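TP 2 – entretien poste Nina, pinces à main (notes, C. Achterberg)

Avant de démarrer : vérifier les câbles des 2 pinces, du connecteur jusqu'à la manche. Pas de boucle sous le pied de table. Mors propres, chiffon sec, jamais d'alcool sur les patins. Gants obligatoires.

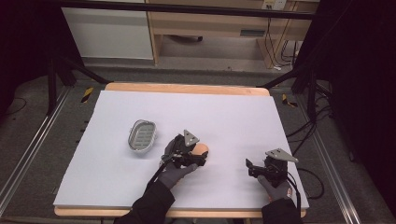 Jeu des mors : ouvrir, fermer, 11 fois de suite – si ça accroche, on démonte, on force pas. Vis de la plaque triangulaire à controler aussi. Noter le n° de pince dans le cahier.

Vendredi : recalage du zéro, voir poly p. 87. Aportez vos clés.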